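Home | Project | Notebook | Team | Links

Ferurik student robotics – workshop notebook
20/05/2018
Entry by Marius Dumitrescu

Picked up from where Bríd left the door task. The branch she was working on is merged now and the old one can be deleted. If anyone still has the old one checked out, pull before you do anything else, as the joint names changed and the controller will load without complaint and then do nothing.

State of things at the start of the session: the base drives to the door, stops, and the arm goes for the handle. In the last batch of 400 runs most of the failures came at the same point, just after the handle is turned. The planner still believes the door is shut, so it works out the pull from the closed position and the arm fights the hinge.

First job was the hinge itself. Friction had been left at the default from the Trisis import, far too low. A light touch sent the door flying and it bounced off the stop. Raised it in small steps until the door stays where it is left. The value is in the scene file with a comment next to it. Please leave the comment there. Last December we lost most of a week to a number that had been changed with no note.

Second job was damping. I set it too high to begin with and the door moved like it was in treacle. Brought it back down by half, then half again. It now swings and settles in a way I can believe.

Then the start positions. Up to now every run began with the door closed. Bríd wants the runs to begin with it at different angles, so that the controller has to read the door before it decides what to do. I added a start angle to the reset function, drawn fresh each time. The limits are in the config. Fully open is left out for now, as there is nothing to pull.

Checked a few resets by eye in the bedroom layout. The door comes up partly open with the handle on the left, on the bed side, and its bottom edge sits just clear of the floor. I had worried about that edge because an earlier import put the slab slightly into the boards and the solver went mad.

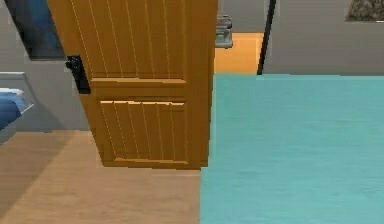
Marius Dumitrescu

The grooves on the panels are only there for looks. The collision shape is a plain box with a second one for the handle plate and a third for the lever. I tried the full mesh once and the simulation slowed to a crawl, so don't be tempted.

Ran the new resets with seed 14 so Bríd can repeat them. Things I noted while they were going:

– When the start angle is small, the arm still reaches for the handle, which is what we want.
– When it is large, the arm also reaches for the handle, when it would do better to push on the edge of the slab. The controller has no push action yet.
– The lever sometimes slips out of the fingers on the turn. Grip force looks fine in the log. I suspect the contact settings on the lever, not the fingers.
– One run stopped with a limit error on joint 4. Could not get it to happen again. Log saved under run 2,134.

Talked to Bríd at the end. She thinks the push action should be its own state with a simple test on the door angle in front of it. I would have put it inside the approach state, but hers is easier to test and we have first years joining who need to be able to read it. Going with hers.

We also need to settle the name of the angle variable. It is "door_open" in the reset code and "theta" in the controller, and I mixed the two up twice today. Bríd to pick one.

The Magagula Cup rules ask for the door to be left open wide enough for the base to get through without touching it. We don't score that at all at the moment. A run counts as good if the door moves past the threshold, even if the base then clips it on the way. I have started a contact check between the base and the slab but it is not finished – it counts the arm as part of the base.

To do:
Finish the contact check, arm left out
Push state (Bríd writes, I review)
Look at lever contact settings
Repeat the resets in the Vernex kitchen layout, where the door hangs on the other side
Ask about more time on the shared machine
Delete old branch

Previous entry | Next entry | Back to top
Contact the team | © 2018 Ferurik student robotics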